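Is anyone else worn out by the news, or is it just me?

tea_and_toast
Posted 11/08/2021

I moved back to Golob in the spring after a long time away and I swear every conversation I have is bad news. The bakery, the bus, my aunt's kitchen. The clinic in Milov is down to one doctor, the school roof leaks, all the young people are leaving. I'm not saying it's false. I waited 5 hours at that clinic myself with a swollen hand. But I go to bed feeling like the whole place is circling the drain and I've only just unpacked. How do the rest of you live with it?

sivard_side
You get used to it. My dad has the news on from the minute he wakes up, and he shouts at it, and then he goes out and has a perfectly nice day fishing. I think it's a hobby for him.
But the clinic thing is real. My neighbor drove all the way to Cutach to get a tooth pulled.

Senad Đorđević
I'm going to disagree a little. People complain here because things are bad, and telling them to cheer up is how things stay bad. Our school had 14 teachers when I was a kid and they're trying to run it with five now. My sister's daughter has the same woman for math, geography and gym. I don't want to hear about positive attitude, I want somebody to pay teachers enough that they stay.

tea_and_toast
I didn't say cheer up! I said I'm tired. Those are different.

Senad Đorđević
Fair. Sorry. I get worked up about the school.

plumjam
Well I'll say it then, cheer up a bit. My grandmother raised four kids in Golob with no running water and she sang all day long. We have it easier than she did and we moan twice as much.

sivard_side
Plumjam, did you ever ask her if she liked it? Mine sang too, and she also told me to get out of town the second I turned eighteen.

plumjam
She liked it fine, thank you.

Teodora Spahić
Can I jump in? I'm in Sivard, I help out with the after-school club three afternoons a week, so I see the kids from the school Senad is talking about. I agree with him about the pay. One of the good ones left in December and we all knew why. But I also think the grown-ups have no idea how much the kids pick up from us. I had a boy, ten years old, tell me there was no point learning anything because "everyone here ends up driving a taxi in another country." Where did he get that? From the dinner table, that's where.

So I made a rule for myself. I read the local paper once in the morning, I don't look at the comments, and if something makes me really mad I do one thing about it, even a small thing. Last winter that was the petition for the evening bus from Milov, and we got 2,584 names, which for our little corner of the world is a LOT of people. The bus still stops running too early, I'll be honest, but they did add a later one on school days.
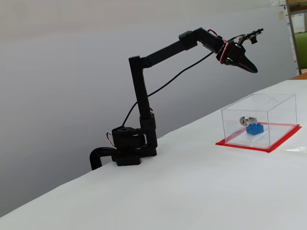
And the boy is still coming, by the way. He's there before I've even got my coat off and he argues with me about everything. His mother says he's started complaining that the club closes too early, so I suppose he's going to be a proper local after all.

tea_and_toast
Okay, I really needed that. Do you need another pair of hands? I can't teach math but I can do English, and I make decent sandwiches.

Teodora Spahić
Yes! Always yes. Send me a message and I'll tell you which door, the front one sticks.

Senad Đorđević
I'd still like the teachers paid.

Teodora Spahić
So would I, Senad. Write the letter and I'll sign it.

Senad Đorđević
I've written 3 already – they go to the district office in Cutach and I get the same two lines back every time. But fine, I'll do another one tonight and post it in here so people can pick at it before it goes.

plumjam
Leave out the swearing this time.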